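Can Machines Do the Chores Yet?
Speaker notes, Halina Malinowski
Tarurholm open evening, main hall, March. 30 minutes plus questions.

Slide 1. Title

Thank Zuzanna Borkowska for the invitation. Check the mic at the back of the room before starting. Last time the back rows heard nothing until the break.

Say what the talk covers: laundry, dishes, tidying, and sorting parts in a small shop. I am leaving out cars, warehouses with fixed shelving, and anything that flies. I fix and install shop equipment for a living, and I get asked the question in the title at least once a week, usually by someone holding a broom.

Short answer first so people can relax. Some chores, yes, and for a long time. Most of the ones you would pay to get rid of, no.

Slide 2. Chores that are already gone

Ask for hands: who washed a shirt by hand this month? Who beat a rug?

The washing machine did not learn to do laundry the way a person does it. Somebody built a box where a person's way of doing it was no longer needed. Same with the dishwasher. You still carry the plates to it, scrape them, work out how the tall glasses go in, and put everything away afterward. The machine took the middle of the job and left us both ends.

Keep this short. People know it already, they just haven't put it next to the rest.

Slide 3. Both ends of the job

This is the main point of the first half, so slow down.

What is left over is nearly all picking things up and putting them somewhere. Socks off the floor. Forks out of the rack. Screws back in the right drawer. A person does this while talking on the phone. For a machine it breaks into at least four problems:

Finding the thing when it is lying against other things.
Choosing where to take hold of it.
Holding it hard enough to lift and softly enough not to crush it.
Noticing when it has slipped.

If someone asks which is hardest, say it depends on the object. A clear plastic bag is bad for the first one. A raw egg is bad for the third. A wet plate is bad for the last two.

Slide 4. The shop floor

Tell the Bikaseo story. Keep it under three minutes.

Bikaseo makes door hardware, a small place, and they wanted the returns bench automated. Customers send back hinges, latches, handles, some in the box, some in a bread bag with a note. Szymon Grabowska ran the bench and kept a list for us of everything that crossed it. The list came to 1106 items. We had expected the parts to be the difficulty, and the parts were fine. A hinge is a hinge. The packaging was the trouble. Tape ends, bubble wrap, blister packs that had been opened and squashed shut again.

We automated the weighing and the labels. Szymon still opens the bags. The bench goes faster than it did and he likes it better, but I would not call it a robot doing his job, and neither would he.

If the crowd is mostly business owners, add the cost part: the weighing station paid for itself in 7 months. The quote for a picking arm never got to that column, because we could not say honestly how many items it would drop.

Slide 5. What to ask a salesperson

Read these out and leave them up while people copy them down.

What happens when it fails a pick? Does it stop, try again, or carry on as if it had the part?
Who clears the jam, and how long does that take?
Can it handle an object it has never been shown?
Can I bring my own box of stuff to the demo?

The last one is the one to push. Cilto let us bring our own box, and I respect them for it. They managed the cartons and the handles and were open about the bags. Two other suppliers asked us to send the parts ahead of time.

Water break here.

Slide 6. Tidying a bin

Leave this one up for a while before talking. Let people look at how mixed the stuff is. 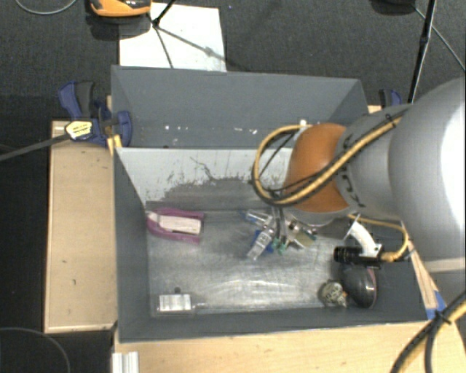

Rigoberto Cárdenas would like it noted that his kitchen drawer is worse, and that he would still not pay for a machine to sort it, because it would be full again by the weekend. He has a point about cost, and I say so whenever I give this talk.

Then the points for the slide:

Small things close together get in each other's way. The fingers need room on both sides of whatever they are closing on.
Clear plastic is difficult. Many cameras see what is behind it, or the shine on top of it.
A bare gray bottom that reflects light adds to the confusion. Matte liners are cheap and they help.
Bin walls matter more than people think. Something lying flat against a wall or in a corner may leave only one side to grab.

Mention that a child of four can clear a bin like this and will also put half of it in their pockets. (Usually gets a laugh. Move on if it doesn't.)

Slide 7. So, at home?

My own view, and I should say that it is my own view.

Floors are mostly solved if you pick up first. Lawns too, if they are flat. Folding can be done, slowly, with someone feeding in the shirts. Loading a dishwasher works in demos with dishes the machine knows. Clearing a table after a family dinner, with half a glass of juice and a napkin stuck to a plate, I would not leave a machine alone with that.

I expect single tasks to come first, in places where a person is nearby anyway: care homes, hotel laundries, school kitchens. A slow machine is acceptable there if it keeps going through the night and calls someone when it gets stuck. A private home is a harder sell. The stairs are narrow, the dog is interested, and there is no technician down the hall.

Slide 8. What to do now

Practical end, for shop owners.

Sort out the containers before you buy anything. One kind of part per tray does more than any arm.
Write down every different object on the bench for 13 working days. Most people guess far too low.
Automate the weighing, counting, and labeling first.
Go back and look at picking again next year, with the same box of parts, and compare.

Questions

Florêncio Abreu has the hand mic and will walk it around. Repeat each question for the recording.

Likely ones: jobs (answer from the Bikaseo bench, don't speculate), safety around children (keep people out of reach of any industrial arm, no exceptions), and which vacuum I own (an old one with a cord).

The checklist from slide 5 is on paper by the door. Hall has to be cleared for the choir, so stack the chairs on the way out.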